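Location safety checklist, form 2851
Production: The Rustad Years (one-hour television tribute)
Location: Drestow House, long gallery and morning room
Completed by: Jyoti Lodhi, floor manager
Checked with: Omprakash Tiwari, house staff
Inspection start: 7:40 a.m.

Access and exits

1. Main doors open fully from inside. OK.
2. Second exit from the long gallery clear. NOT OK at first check. Folded chairs were stacked against the left door. Moved to the coat room. Rechecked at 8:15, OK.
3. Step-free route for guests. OK by the garden side only. Two of the family members being interviewed have asked for it, so drivers must be told to use the east gate.
4. Exit signs lit. OK. The one above the morning room door is dim but readable. Omprakash will replace the tube before the November session.

Lighting and power

5. Stands weighted. OK, except the tall one next to the fireplace, which had one sandbag. Second bag added.
6. Cables taped or ramped where people walk. PARTLY. The run from the hall to the interview chair needs a ramp at the doorway. Tape alone lifts on that carpet.
7. House circuits. Kuldeep Mittal tested the sockets in the gallery. Do not use the pair behind the piano. They share a breaker with the kitchen.
8. Lamps kept clear of curtains and paintings. OK. The house wants 5 feet from any canvas. We have more than that everywhere.

Interview area

9. Chair stable, no loose arms. First chair rejected, back leg moves. Using the green one from the library.
10. Water within reach and away from power strips. OK.
11. Backdrop frame secured at the top. OK. Tied off twice.
12. Archive albums handled with clean hands, no drinks on that table. Marloes Hoekstra from Narkach is bringing the originals herself and will stay with them.

People

13. Room limit. The long gallery is rated for up to 300, so this is no concern for us. The morning room has no posted limit. Geeta Mittal to ask the house office for one in writing.
14. First aider named on call sheet. OK, Kuldeep.
15. Sign-in sheet at front desk. Missing at 7:40, in place by 8:00.
16. Crew told where to meet in a fire. Done at the morning briefing. Two late arrivals from Vorkbridge still need it.

Comments

Items 6 and 13 are open. Filming can go ahead in the gallery once the ramp is down. No filming in the morning room until the limit comes back.

Geeta: Ramp is coming on the second van. I've written to the house office, reference 394, and will add the reply to this form.

Jyoti: Please also get a spare ramp. We will need the same setup when the cousins are interviewed. 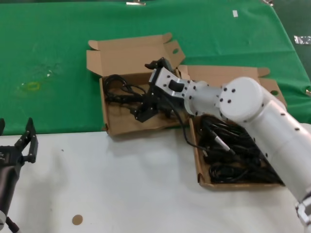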